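Home & Craft Help > Play Food and Pretend Kitchens

Storing play burger pieces upright so they can be picked out one at a time

Posted June 14, 2026 by Leckie

I have a play burger set with separate pieces: bottom buns, seeded top buns, patties, tomato, cheese and lettuce. At present everything lives in one bin. The flat pieces end up at the bottom, the domed buns end up on top, and assembling one burger means emptying the bin onto the table.

I want to store the pieces on edge in a divided rack, next to a tray where the burger is built. The table is 60 inches long, so space is not the constraint. What I need to know:

Should every slot be the same width, or should the slots be matched to the pieces?
How do I stop the thin square cheese slices from falling over?
Is one long rack better than two short ones?

I can cut and glue acrylic sheet but would prefer to buy something.

Britari

Match the slots to the pieces if you are building, and buy uniform slots if you are not. The difference matters only for the cheese and the top buns.

A piece standing on edge leans until it touches a divider. The lean angle depends on the gap left over after the thickness of the piece. A patty in a slot slightly wider than itself stands nearly vertical. A cheese slice in the same slot leans noticeably, but it does not fall as long as the divider comes up past the middle of the slice. Leaning is acceptable. Falling flat is the fault you want to prevent, and divider height prevents it more reliably than a narrow gap.

Top buns are the awkward piece. The dome pushes into the neighboring slot if the dividers are low. Put them at the back, all facing the same way, and let them overlap.

Use two racks with the tray between them. With one long rack you reach across the pieces at one end to get to the other, and sleeves catch on the upright slices. With two, both hands work inward toward the tray. I put bottom bun, tomato and cheese on the left, patties and top buns on the right. Lettuce does not belong in a rack at all. The ruffled edge catches on the dividers, so keep it flat in a shallow dish or start with it already on the tray.

Line the tray with plain white paper. It keeps crumbs and grit off the tray floor and can be replaced in seconds. Cut the sheet slightly smaller than the floor of the tray or it will ride up at the corners.

If you glue your own, use a solvent cement made for acrylic and leave the joints alone for a full day. Fix the dividers to one continuous rail. Separate feet go out of line sooner or later.

Demmont

a dish drying rack works fine. cheap. did this in August and its still going

Pitport

Agree with Britari on two racks. Some additions.

Clear dividers are worth the extra cost. The color of each piece shows through from the side, so slots do not need labels. The disadvantage is that clear edges are hard to see against a white table. A strip of colored tape along the outer side of one rack fixes this and also tells you which rack is left and which is right after cleaning.

Order the slots front to back by how often you reach for them. The front slots are the easiest to reach, so pieces used in every burger go there.

Drying racks have wire spacing intended for plates. Cheese slices went straight through mine.

Wash acrylic with mild soap and a soft cloth. Window cleaner containing ammonia will craze it over time.

Comments (4)

Leckie: Thank you. Going with two racks and the tray in the middle.

Demmont: mine has closer wires i guess

Britari: Check the spacing before you buy. Listings often give only the outside dimensions.

Pitport: Added my layout at the bottom.

Contact us | Copyright Home & Craft Help | Back to top
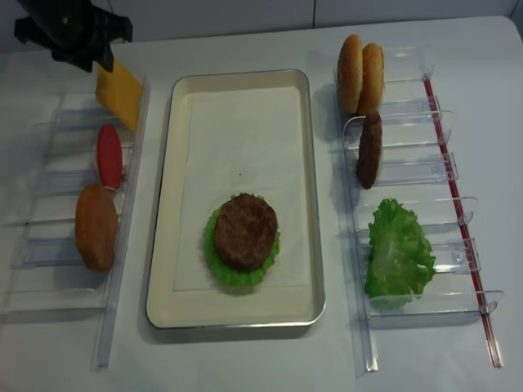

Two-rack layout with paper-lined center tray; lettuce and patty placed.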